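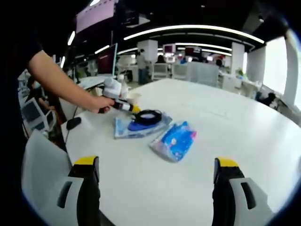 How long can a paper cup hold hot coffee before it starts to soften? Long enough to drink it. With a standard lined cup the weak point is the side seam, and mine usually gives out well after the coffee has gone cold.

10 February 2025

I keep two sleeves of cups in the office cupboard, one from Wimex and one from Fleltis. Both are single-wall with a plastic lining. The lining is bonded to the board before the blank is cut, so the cut edge at the overlap is bare paper. In a well-made cup that edge is folded under or sealed flat. In a cheap one it sits in the liquid and wicks.

I filled one of each with black coffee and left them on a tray. The Wimex cup showed a brown line along the seam after 32 minutes. The Fleltis cup had none when I went home. Milk seems to make little difference. Sugar I have not tried. 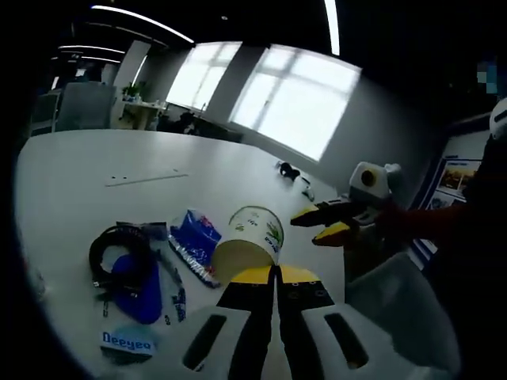

Rim and base

The rolled rim supplies most of the stiffness. Unroll it with a thumbnail and the wall folds under light finger pressure. The base is a separate disk set up inside the wall, with the skirt crimped around it. Leaks there are rarer but faster, and they leave a ring on the table.

Gosling sells a double-wall cup that solves the heat problem and creates a storage one. A stack of nearly 30 takes up the shelf where the filters go. I went back to single-wall and a sleeve.

Storage matters more than I expected. Cups kept near the dishwasher pick up moisture through the outer face, which is often unlined. I have moved mine to the far cupboard, mouth down, bag closed.

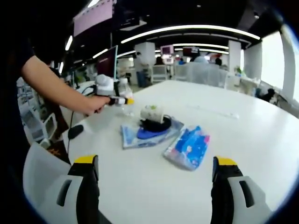 Light blue mat on the white table, water bottle behind.

The Lullmont samples, with a water-based coating in place of plastic, are due in March. I will run the same seam test on those, plus one with tea.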